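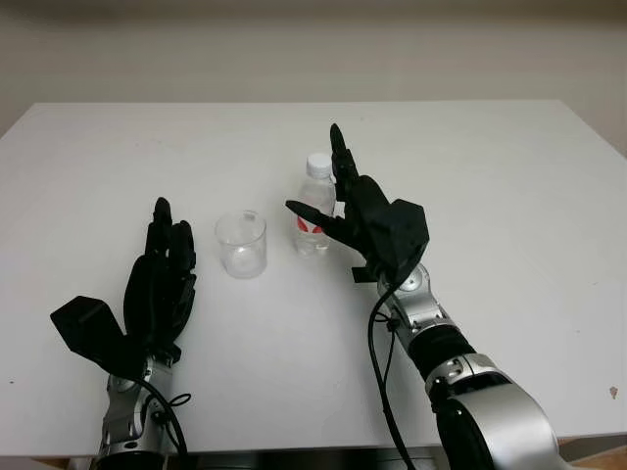 ## Changing the car on an accepted show entry

**Iminik Owners Group**

Our club holds entry 2557 for the Flasov Spring Show. The car on the form has engine trouble and will not be ready. May a member bring a different car under the same entry, and is a new fee due?

**Skotow Show Office**

A change of car is allowed if the request arrives by 18th April. Please send the following:

- The entry number and the class first chosen.
- Current photos of the replacement car, front and rear. 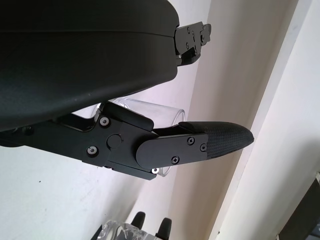
- Proof of insurance for the replacement car.

The fee carries over within the same class. A move to another class costs $36, and the judges may decline it if that class is full. Replies are normally sent within five working days. 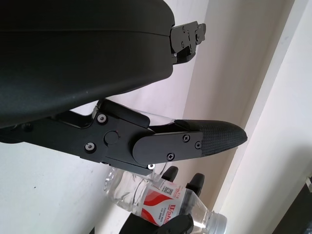
*Black housing with angular bracket, close view*

**Bech Region Car Club**

We changed a car in February and had no trouble. I believe the photos can be sent later, but please check. Our club was parked together — three spaces in one row — and the new car kept the old space.
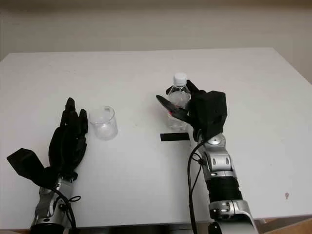

Does the replacement car have to pass the sound test again?

Each car is tested on its own. A result recorded for the first car does not transfer, and the replacement must be tested at the gate before it is parked.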